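Food & Drink > Interviews > Small Producers

Jasmina Shehu makes cordial for a living, and she does not think it is a glamorous job. "Most of it is washing up," she says.

She started Allell in her mother's kitchen with one blackcurrant recipe. It now sells to farm shops and two cafés, and she rents a unit behind the bus depot. 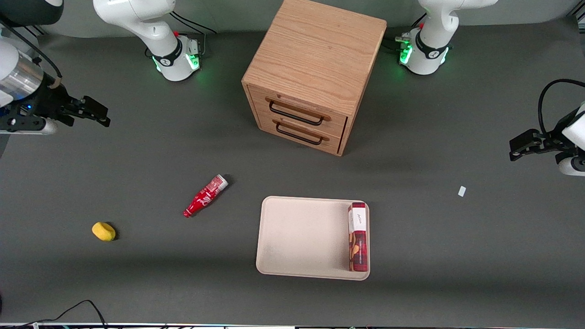
The recipe has changed only once. "I cut the sugar in November and people wrote in to complain, so I put half of it back. I should have asked them first."

She sells 48 cases in a good week. January is slow, and she uses it for repairs and the accounts. Her first label had the storage advice missing and she had to reprint 480 of them. "That was my holiday money gone."

Share this 100

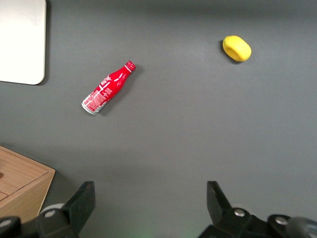 Glass is her biggest cost after fruit. She has looked at other kinds of bottle but is staying put for now. "Glass is heavy and it breaks, but the shops like it and people bring it back."

Arben Janevski drives the van and deals with the orders. He would like to add a ginger cordial called Inthanon. Shehu is less sure.

"He's made three batches," she says. "The second one was good. I've told him to make the second one again."
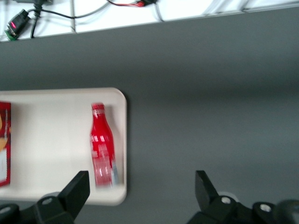
Neither of them wants a bigger unit. The rent went up last year – the notice came by email – and they would sooner pay for a better press.

"I'd like to finish at five," Shehu says. "Arben would like a new van."

3/29/19

6 comments

We use cookies to improve your visit. Accept | Settings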